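Does anyone finish a loyalty card?

I have been carrying a Prolach card in my purse since February. Buy enough coffees and the next one is free, except the card has gone and been replaced by an app, and the stamps are now "beans", and a free coffee costs 105 of them. I get 4 beans a cup. You can do that sum yourself. I did it on the bus and was cross all the way home.

My sister swears by hers. She uses the Lurkiseck one for groceries and tells me she has saved a fortune, but when I asked her how much, she opened the app and it said 3,000 points. Points of what? She didn't know. There was a button to turn them into money off candles. She doesn't like candles.

I will admit the old paper cards had something going for them. You could see how far you had to go, and when the shop closed down you had lost a bit of card. With the apps they want your birthday, your postcode and permission to know where you are, and in February they send you a voucher for something you bought last week at full price. I can't believe that's a coincidence, though I've no proof.

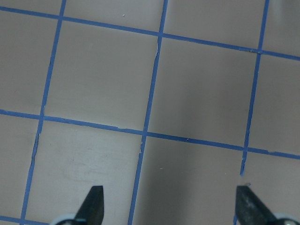

Neema Odera wrote in after my last grumble to say I was being unfair, and that her Kinyua card had paid for a kettle. She worked out that it took 173 visits. She would have gone to the shop anyway, she says, so the kettle was free. Fair enough — but would she have gone that often? I wonder whether she'd have popped into the cheaper place over the road now and again if there hadn't been a kettle dangling at the end of it.

What bothers me most is the two prices on the shelf. The member price is the one they print big. The other one looks to me like a fine for not signing up, and I'd like to know what it was before the scheme came in. I asked at the till and got a shrug, which I can't blame the lad for.

Anyway, I've deleted Ploruven and kept Prolach for now, as I'm 12 beans off a muffin. I'll probably forget and let them run out.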